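## 4. Recording a cloth session with the Geltetti method
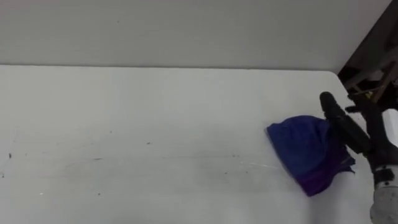

By now you should have the arms homed and the head camera streaming (Section 3). This section takes you through a full recording session on crumpled cloth, from the first drop to the uploaded batch. It's my favorite part of the whole guide, and I hope it becomes yours -- cloth is wonderfully stubborn stuff, and watching a policy learn to deal with it is a treat!

The short version of the method: in place of scripted grasp points, we record a person steering the arm through many different crumples of the same cloth, and we label every attempt by how the first touch went. In the February runs at Warbridge, policies trained with first-touch labels opened a cloth flat in 53 percent of trials, against 8 percent for the same network without them. Those labels are the reason Step 6 is so fussy. Please don't skip it.

### 4.1 Before you start

1. Wipe the tabletop with a dry cloth. Small specks and old scuffs can stay. Waltraud Wendt trained on clean and worn tables side by side and found no difference worth reporting.
2. Turn on the overhead lights and leave them alone until the session is over. Close the blinds too, if your room has them.
3. Open Jandham on the operator laptop and load the profile `cloth_single`. The status bar should turn green within a few seconds.
4. Enter your initials and the cloth number. The number is on the bag the cloth came in, not on the cloth.

> **Note:** The `cloth_single` profile drives one arm at a time. You pick left or right in the drop-down, and the other arm parks itself. If you need both, use `cloth_dual` and read Section 7 first.

### 4.2 Recording an attempt

5. Pick up the cloth by any point, hold it at shoulder height over the table, and let go. Don't tidy it! A good heap has hidden corners and at least one fold that makes you wonder where it goes. If it lands partly off the table, drop it again.
6. Press **Record**, then steer the gripper down until it first meets the fabric. Stop there and tap one of the three touch keys:
 - **P** (press): a finger is lying against the cloth or pushing it into the table, with no fabric between the jaws.
 - **E** (edge): a hem or corner is between the jaws.
 - **F** (fold): a fold is between the jaws, but no hem.
7. Carry on with the attempt. Lift, drag, re-grip, whatever you think will open the cloth. Take your time on the lift, and don't worry about looking elegant.
8. Press **Stop** when the cloth is flat, or after 3 re-grips, whichever comes first.
9. Mark the attempt `open`, `partly` or `shut`. If you can't decide between two, choose the lower one.

> **Caution:** Keep your hands off the table while the red bar is showing in Jandham. The arm holds its last position when you let go of the controller, but it will move again as soon as you touch the stick.

> **Caution:** Do not press straight down hard on a thin part of the heap. The finger can bottom out on the tabletop and trip the wrist limit. If that happens, press **Release**, raise the arm with the stick, and discard the attempt.

Failed attempts are gold here. Rhydian Nicholas ran a set with every `shut` attempt removed, expecting cleaner behavior, and the policy got worse at recovering from a bad grip. It would slip off a fold and then just keep going through the motions with nothing in its jaws. So keep them all, even the embarrassing ones.

### 4.3 Two-tone and patterned cloths

Cloths that change shade from one part to another deserve a separate batch. They're great for testing because a color boundary can look a lot like a hem from the head camera, and early policies went for it every time. Set `tone` to `mixed` in the side panel before Step 5. Everything else stays the same.

If you see the policy chasing color boundaries later on, go back and add more **F** attempts on mixed cloths. That cured it for us -- quickly, too.

### 4.4 Closing the session

10. Choose **File > Close batch**. Jandham checks that every attempt has a touch key and a result, and lists any that don't.
11. Fill the gaps from playback. If you can't tell which key applies, use `unsure`, and the trainer will leave that attempt out of the first-touch loss.
12. Send the batch to the Renaud server and wait for the check mark before shutting the laptop.

A full training set is 2,000 attempts. It sounds like a lot, but several people can add to the same set, and you can start a trial run long before it's complete.

*Step 11 changed 4th April: `unsure` replaces the old blank field.*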